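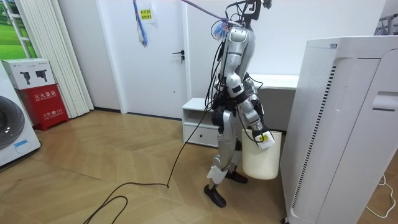
Does the Xaba pack for Rorau come with the season pass, or do you have to buy it separately?

It's sold separately at $19, and the season pass only gets you the Itton map that ships inside it. The campaign chapter and the new weapons stay locked unless you pay for the pack itself.

Board: Rorau General > DLC and Trailers
Thread: Xaba trailer is up, am I the only one not buying it

mudlark_tv
So the trailer dropped Friday and the front page of this board is all people losing their minds. I've watched it more than I should have and I want to know what you all think you saw. There's a long slow shot of the harbor, there's the guy with the lantern, there's a bunch of quick cuts with gunfire over them and then the logo. I can't find one continuous stretch of somebody playing the game. "Captured in engine" is on the screen in tiny letters at the bottom. In engine isn't gameplay. The first trailer for the base game was in engine too, and remember the crowd in the market square? Go stand in the market square now. There's a dog and two guys selling fish.

Not saying the pack will be bad. Saying I don't know, and neither does anybody posting "instant buy" under the video.

pelican_brief_case
The lantern guy is holding a Marrow rifle in one shot, and when he turns the reload animation is the real one from the game, same little hitch with the left hand. So at least some of it is real play with the HUD off.

mudlark_tv
Some of it, sure. The reload animation would play in a staged shot too. They just have to press the button.

okra_winfrey
You are going to be so much fun when this comes out and it's great

mudlark_tv
If it's great I'll buy it the week after and have the same game you have, minus the launch bugs.

gravelpit
Season pass thing is what gets me. The store page for the pass still says "all upcoming story content" and I bought it on that wording. Now Xaba is a "standalone expansion" and the pass gets the map. I wrote to support and they sent me a link to the same store page.

Dunmore_K
Read it again, it says "all upcoming story content for season one." Xaba is after season one. I'm not defending it, I think it's sneaky, but the words are there.

gravelpit
Were they there when I bought it though

Dunmore_K
I think so? I bought mine in August and I remember it saying that. I don't have a screenshot so take that for what it's worth.

gravelpit
I don't either. Convenient for Bedent I guess

hexley
OK can we talk about Itton itself, since that's the part pass owners are getting. It's the flooded rail yard from the base campaign. Same cranes. Same signal tower with the broken stairs. They've drained it, put fog on it and turned it into a survival map. I paused on the overhead shot and laid it over the old campaign map, and the tracks match all the way across apart from the new bit at the north end where the turntable is.

I don't mind reuse as such, the rail yard was the best looking level in the game and we spent maybe a third of a mission there. But they're calling it "an all-new location" in the video description and that's just false.

okra_winfrey
It's new as a survival map

hexley
Then say that.

sixpence_moon
I like the rail yard so I'm happy. My worry is the water being gone. The best part of that level was having to decide whether to wade through or take the long way over the catwalks. With the water drained it's a big flat yard with boxcars in it and I already know how it's going to play, everybody camps the signal tower until round 19 and then somebody's kid comes in the room and you lose.

hexley
The stairs on the tower are still broken in the trailer, so you'd have to get up there some other way. There's a rope visible on the east side for a moment when the camera swings. Could be decoration.

sixpence_moon
It's always decoration

pelican_brief_case
It was not decoration in the cannery!! That rope was the whole shortcut, half the server didn't find it until after the second patch. Bedent love doing that. I'd bet money on the rope.

mudlark_tv
You'd bet $19 apparently

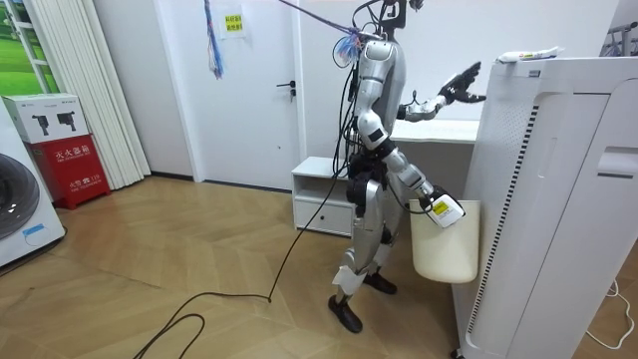 Robot hand open next to the air purifier.

Dunmore_K
Back to the download, has anybody looked at the size on the store page? 52 GB. For one chapter, one map and nine weapons. The whole base game wasn't that much bigger when I installed it.

hexley
The number includes replaced files. They did it last time too, the patch re-downloads the texture packs and then deletes the old ones, so you need the room for both while it's unpacking. After it's finished you get most of it back.

Dunmore_K
"Most of it" is doing a lot of work there. Last time I got back hardly anything until I uninstalled the language packs by hand. If you're on a metered connection that's a real cost and it isn't written on the page anywhere.

roland_of_gilead_ohio
Console here, the page doesn't list a size for us at all. Just says "additional storage may be required." Thanks.

gravelpit
Has anyone asked them about any of this? The official Q&A was on the stream right after the trailer and the questions were all "what's your favorite new gun."

pelican_brief_case
Sutrisno Simanjuntak took some on the stream near the end, he's the one running the survival mode team now. Someone asked about co-op and he said the chapter can be played with up to 4 people. That was news to me, the base campaign is solo.

mudlark_tv
He said it was "designed with four players in mind." I went back and listened. Those are different sentences. He never says you can invite a friend at launch, and when the host asked him straight out whether there'd be matchmaking he said they'd have more to share soon.

pelican_brief_case
You're reading him like a lawyer. He's a level designer talking off the cuff on a stream at the end of a long day.

mudlark_tv
Then I'll wait for the store page to say co-op. It has a little icon for that. The icon isn't there as of this morning.

pelican_brief_case
Just checked and ok, it's not there. It does say "online features" which the base page doesn't.

hexley
"Online features" could be the leaderboard.

okra_winfrey
I have never seen people work this hard to not be excited about a game they all play every night

sixpence_moon
I mean she's got a point. I've put more hours into this than my degree

gravelpit
I play it every night because I like it. I'd like to keep liking it. The Cinder weapons were in a trailer too and two of them got swapped out before release with no announcement, so yeah I read the small print now.

roland_of_gilead_ohio
Wait which two

gravelpit
The flare pistol and the hook thing. Flare pistol came back later as a preorder bonus.

roland_of_gilead_ohio
Oh that's why I never found it. I spent a weekend looking for that in the quarry. There was a guide and everything.

Dunmore_K
The guide was fake, the guy who wrote it admitted it in the comments. Sorry man.

hexley
For what it's worth I disagree with mudlark on the lantern guy footage. Watch the puddles when he walks past the crane. The reflections lag behind and then catch up, same as they do for me with the settings on medium. If you were faking a shot you'd render it with the good reflections. I think someone played that and moved the camera afterward.

mudlark_tv
Huh. I hadn't looked at the puddles. All right, I'll give you the harbor walk. The quick cuts at the end I still don't trust, the enemy with the split helmet is standing in a spot where nothing in the game ever spawns, and he waits for the shot.

hexley
Yeah those are posed, I'm with you there.

tamsin_o
New to the board, so sorry if this has been asked. If I only want Itton, is it cheaper to get the season pass or the Xaba pack? I don't care about the story.

Dunmore_K
Depends whether the pass is on sale when you look. Full price, the pack is less and you get everything in it. The pass only makes sense if you also want the older maps. If you don't have the cannery I'd say get the pass, it's still the best thing they've made.

gravelpit
I'd say get neither until it's out and people have played it. The map isn't going anywhere.

tamsin_o
Is the cannery the one with the rope

pelican_brief_case
YES. Don't let anyone tell you where it is

sixpence_moon
behind the boiler

pelican_brief_case
I'm reporting you

mudlark_tv
Going to leave this open and edit the first post if the store page changes. If anyone hears from support about the pass wording, paste the whole reply please, including whatever they sign it with. And if you've got an old screenshot of the pass page from before August I'd love to see it, even a blurry one.

gravelpit
Checking my old laptop tonight. I might have the receipt email, and I think those had the description pasted in.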